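Robot Safety Technician and Session Lead, Bimanual Handling Group
Perden Robotics, Lodcombe site
Posted 15 Jan 2021

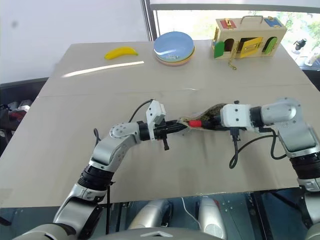

Both arms on a speckled pouch at the table in Lodcombe. You would be looking after work like this.

Hello, and thank you for stopping to read this! We are hiring one person to join our small group in Lodcombe, and we would like to tell you plainly why the job exists, so please bear with us if this runs longer than the usual posting.

Last September we had a fault during an ordinary handling session. The left arm was holding one end of a soft pouch and the right arm was holding the other, which is a thing we ask the arms to do all day long. The right gripper stopped reporting its position, and the control software went on using the last number it had received. So the right arm believed it was still closed on the pouch and started to pull, and the left arm, feeling the tug, pulled back. The operator reached in to free the pouch (a very natural thing to do, and we don't blame her for a second) and got her hand pinched against a gripper mount. She pressed the stop button with her other hand. The arms took 2 seconds to come to rest, and that is far too long when somebody's fingers are in there.

She had a bruise and a sore wrist for a few days, and she is fine and back at the table. But when we sat down with the logs we found the same dropped signal 23 times over the summer. Each time it had lasted only a moment and the session had simply carried on. Our operators had noticed the arms "hesitating" and had mentioned it to one another, and there was no good place for them to write it down and no one whose job it was to read it if they had. We traced the signal loss to a cable connector at the wrist that worked itself loose when the arm bent the same way many times over. The connectors have been changed, the software now stops both arms when either one goes silent, and the stop button has been rewired and tested. What we still don't have is the person who keeps an eye on all this every day. We hope that might be you.

What you would be doing

You would start each morning by checking the arms, the cables, the grippers and the stop buttons before anyone sits down to operate, and you would have full authority to keep a station closed if something bothers you. We mean that part. Wanting Deng, who runs the group and to whom you would report, has put it in writing that a station closed by the safety technician stays closed until the safety technician opens it again.

After that the day is a mixture. You would lead handling sessions with household things and toys (there is a lot of play food and a lot of little doors with latches in this line of work), read through the fault log, follow up on anything odd, and repair or replace small parts yourself. You would also train new operators on when to keep their hands out of the work area, and you would talk with our software people, who are friendly but do sometimes need to be told a thing twice. We run 600 sessions in a typical quarter, so there is plenty to keep you busy.

Who we are hoping to hear from

You might have worked as a maintenance technician, a lab technician, a machine operator, a bike mechanic or a theater rigger. We would be glad of two years or more of hands-on work with moving equipment of any kind. You should be comfortable using a multimeter and small hand tools, and able to write a clear note that a tired person can follow at the end of a shift. Experience with robot arms is welcome, though we will gladly teach you. We use Kong, our own session software, and the learning takes most people a week or so of sitting beside someone patient.

It matters a great deal to us that you are willing to speak up. If you have ever stopped a job when everyone else wanted to get on with it, please tell us about that in your letter, because we would love to read it.

The practical side

The job is full time and on site in Lodcombe, with day shifts only and no weekends. You would get 21 days of paid vacation, health coverage from your first day, and safety shoes that we will replace when they wear out. Once in a while you would travel to our sister workshop in Taltmont, and we cover the fare and your meals.

How to apply

Send a resume and a letter of a page or less to Wanting Deng at the Lodcombe office. If you would like to visit and see the stations running before you decide, just say so in your letter and we will find a morning that suits you. We are happy to share the full fault report with anyone we interview, and we hope you'll bring questions about it.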